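Rutska Cozinha — ficha do pacote de demonstrações em simulação

Versão avaliada: 2
Estado: avaliação interna, sem recomendação de compra por enquanto
Última revisão: setembro

O que o pacote traz

O Rutska Cozinha é vendido como "pronto para treinar". Na pasta vêm 1495 episódios de um braço a trabalhar em cozinhas simuladas, os ficheiros das cozinhas e um leitor em Python. A tarefa que testámos chama-se Sitham e conta com 172 episódios, todos na cozinha Prostville: guardar e retirar utensílios pequenos de uma gaveta. As restantes tarefas ficaram por abrir, portanto nada do que se segue vale para elas.

Pronto para treinar é exagero. O leitor só correu depois de trocarmos os caminhos absolutos no ficheiro de configuração, e a documentação continua a descrever os campos da versão anterior.

Estrutura

episodios/ guarda um ficheiro por episódio, com vídeo e estados das juntas
cenas/ contém as cozinhas, com texturas à parte
anotacoes/ tem a instrução em texto e o rótulo de sucesso
leitor/ inclui o código e um teste que falha se a pasta tiver espaços no nome

Conteúdo visual

A tarefa usa vistas gerais da bancada e uma vista próxima da pinça. As vistas gerais servem para perceber onde está o braço. Para saber se a pinça está bem alinhada com um cabo, só a vista próxima dá alguma confiança, e mesmo essa mostra pouco da profundidade. Quem quiser treinar apenas com a vista geral deve contar com o próprio braço a tapar parte dos objetos.

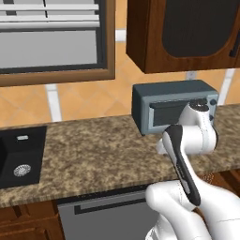
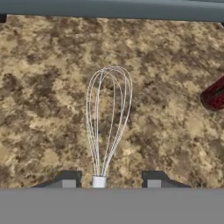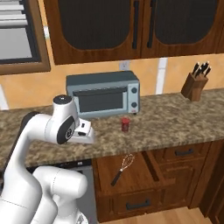

Cozinha Prostville, em simulação.

O folheto promete "realismo de estúdio". O granito da bancada é convincente à distância e perde definição de perto, e as sombras são tão suaves que ajudam pouco a estimar a altura da pinça. Para aprender a sequência da tarefa talvez chegue. Para passar daqui a um braço físico, sem mais dados, não apostaríamos dinheiro nosso.

O batedor de arame é um caso que merece cuidado. Os arames são finos, o fundo vê-se por entre eles, e qualquer redução de resolução começa por estragar precisamente essa parte. O leitor reduz as imagens por omissão. Convém desligar a opção (reduzir = não) antes de tirar conclusões sobre objetos deste género.

Rótulos

O rótulo de sucesso é calculado pelo simulador a partir da posição final do objeto. Revimos 70 episódios à mão e discordámos do rótulo em vários, quase sempre por o utensílio ter ficado apoiado no rebordo da gaveta. O fornecedor respondeu que isso "conta como guardado". Nós não guardamos assim os talheres.

As instruções em texto são repetitivas e parecem saídas de um molde. Há episódios em que a frase diz "arrumar" e o movimento é de retirar — filtrem antes de usar.

Comparação com o McGrath

O kit McGrath, que já tínhamos, traz menos cozinhas, mas as anotações batem certo com os vídeos e o teste de instalação passa à primeira. A favor do Rutska há a variedade de objetos e a abertura das gavetas, muito mais estável. No McGrath elas tremem quando a pinça lhes toca.

Usos que nos parecem razoáveis

Pré-treino, testes de leitura de dados, estudo de planeamento da garra em bancada.

Usos que desaconselhamos

Medir taxas de sucesso para publicar, validar segurança, comparar braços diferentes.

Licença

Uso interno permitido, redistribuição das cenas proibida. O texto não esclarece se um modelo treinado com os dados pode ser partilhado. Perguntámos por escrito e recebemos de volta a ligação para a mesma página.

Pendentes

Repetir a revisão dos rótulos com uma segunda pessoa
Pedir o histórico de alterações dos campos
Confirmar se a atualização paga corrige os caminhos absolutos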